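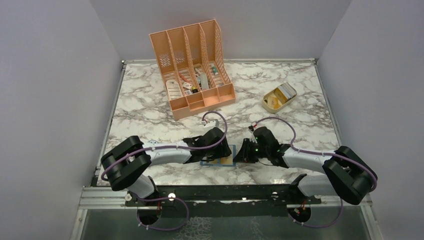 I've given up on the desk drawer. Everything I own for writing, sticking and fixing used to live in it, and finding a pen took me longer than writing the note. So I'm sorting the lot into a big peach plastic organiser, with four tall compartments at the back and four little bins along the front, which I'm saving for paper clips and stamps. The flat cards went in the oval tub — so much easier to flick through! Remedios wants one for her sewing bits now.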